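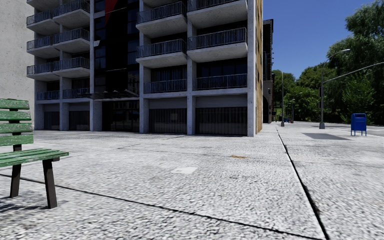 Can you visit the Otari linen mill without booking?
Only for the shop. The weaving floor and the print room are shown on a guided tour, and those places have to be reserved by email. I went on the 10 a.m. tour in January, in a group of 5.

Our guide was Piret Org, who runs the sample room. She started us in the yarn store and then took us through to the looms. It is loud in there and they hand out earplugs. Most of the looms were set up for Firkonus, a plain table linen sold by the yard and as finished cloths. The widest cloth on that line is 300 cm, meant for long dining tables that seat twelve. Napkins come off the same warp, so the shade matches if you order both together.

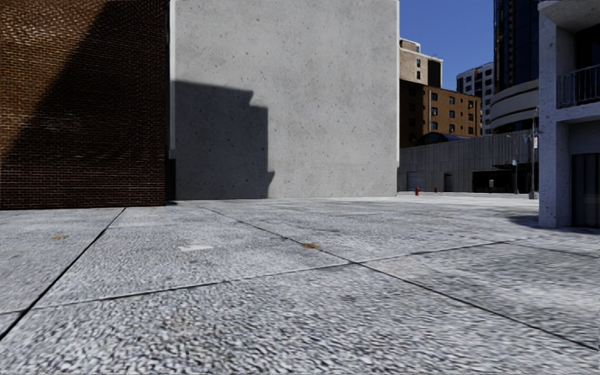 After weaving, the cloth is washed and pressed before it goes to the cutting tables. Piret showed us the difference between a mitered corner and a folded one on two finished tablecloths. The mitered corner lies flatter and costs a little more. Hems are sewn by machine, except on the Zulu runners, which have a hand-drawn thread border.

The print room was quieter. Gunārs Rimkutė was mixing a gray-blue for a leaf pattern called Rendard and let us look through the swatch books. The mill keeps more than 253 patterns on file, many of them out of production. Old ones can be reprinted, but the minimum order is too big for one household.

The tour took 2 hours with a coffee stop. The shop has a shelf of seconds near the register. I bought a Firkonus cloth in oatmeal with a small weaving slub near one hem, and four napkins at full price. They wash at 105°F and should be ironed damp. Cards are accepted. Parking is behind the shop, and the gate closes at 4 p.m.
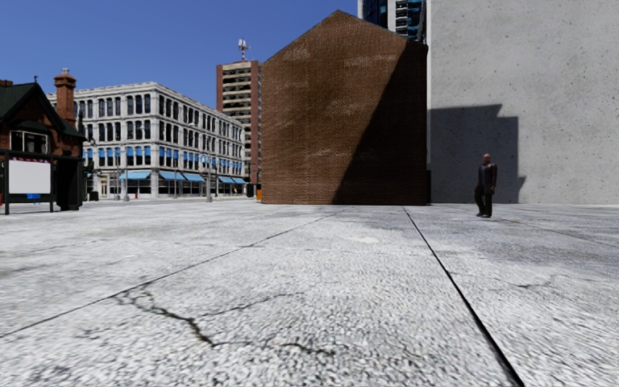
Paved ground and buildings under a clear sky.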